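Staff kitchen forum: Marks inside white mugs

Wanda Lyons
Members are asked to inspect mugs before returning them to the Trindade cupboard. A thin dark line inside, as below, should be reported.

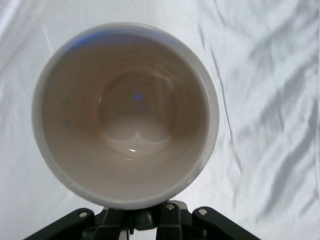
Aslak Forsberg
Tea stains are removed with bicarbonate. Reporting each one seems excessive.

Lucimara Leite
I disagree. A crack may hold dirt. Please withdraw any doubtful mug.

Aslak Forsberg
Noted. I would still clean it first.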